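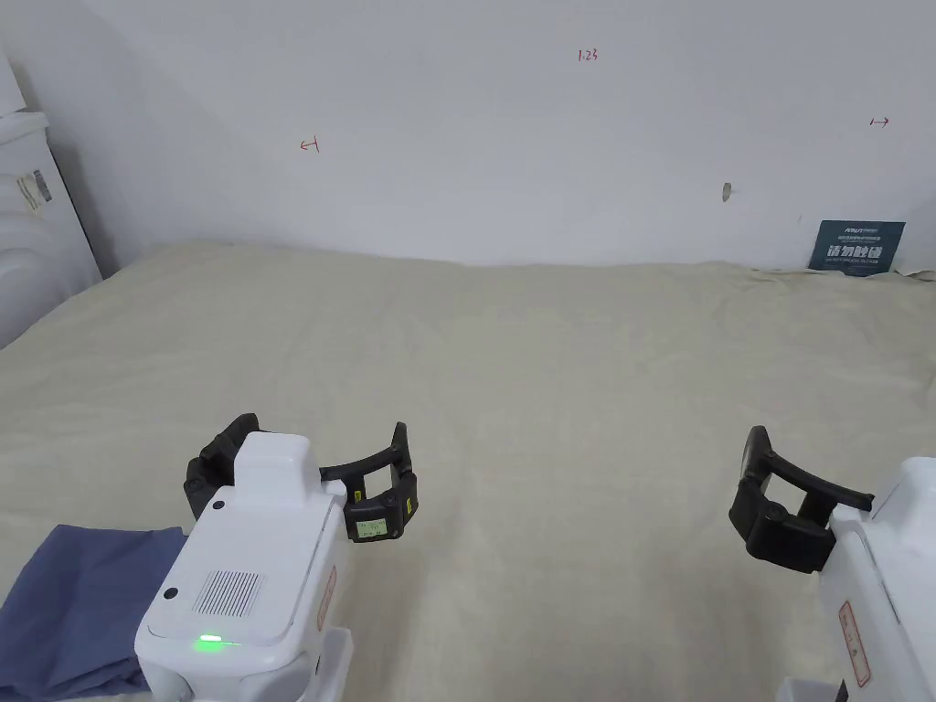

Progress report to the Golberg fund: guest rooms at Clanbridge
Period covered: up to the end of March

We are very happy with where the guest rooms stand, and this report has more good news in it than the last one did. Of the 9 rooms in the grant, seven now have a bed, a mattress and a full set of linens. The other two are waiting on flooring, and we expect to have them ready before the summer families start arriving.

Beds and bedding

The biggest change since our last report is the bedding. We had planned on patterned covers, but after trying a couple of sets we went with plain pale sheets on every bed and we love them! A bed that size takes up most of a room, so the color of the sheet more or less decides how the room feels. Against white walls the pale sheet is calm and bright even on a gray afternoon. It also means any sheet can go on any bed, and the linen closet has become much easier to run.

The order from Hastik came to almost 200 pieces, counting sheets, pillowcases and mattress covers. Everything arrived in one delivery except the pillowcases, which came later and in a slightly different shade. Hastik exchanged them without any fuss. We wash everything once before it goes into use, and so far the shrinkage has been small enough that the corners still tuck under properly.

We don't iron the sheets. They get pulled tight by hand when the bed is made, and a few creases stay in. Guests in the trial stays told us they didn't mind at all, and skipping the ironing saves us a good part of every changeover morning.

What we learned from the trial stays

We ran 4 trial stays this period, each two nights long, and asked people to use the rooms just as they would on a real visit. It was so useful. The strongest lesson was that the bed ends up being the table, the desk and the closet all at once.

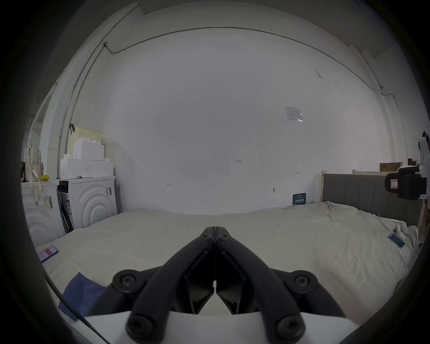 Phones, charging cables and the bits and pieces out of people's pockets all get put down on the sheet, usually next to whatever clothes came off last. We had budgeted for one small shelf per room. We would now like to fit a wider one beside each bed, with an outlet within reach, and we can cover most of the difference from what we saved on the covers.

Walls and finishing

The walls are painted white throughout and the pipe runs near the ceiling are staying as they are. Boxing them in was quoted by Tsikata at more than we wanted to spend, and once the beds were made up they bothered us much less than we'd feared. Some pencil marks from measuring are still on the walls and will be cleaned off in the final round, along with the paper notices, which are being replaced with one printed card for each room.

Still to do

Flooring in the last two rooms.
Wider shelves and outlets, if you agree to the change.
A second set of spare sheets for the larger beds. One spare per bed is too tight when the dryer is busy.
Wall touch-up and the new room cards.

Spending is within the budget you approved, and the only line we are asking to move is the shelving. If you could let us know about that by the middle of next month, the fitting can be done in the same visit as the flooring — one less round of moving beds into the hallway. We would love to have you come and stay a night once the last rooms are open.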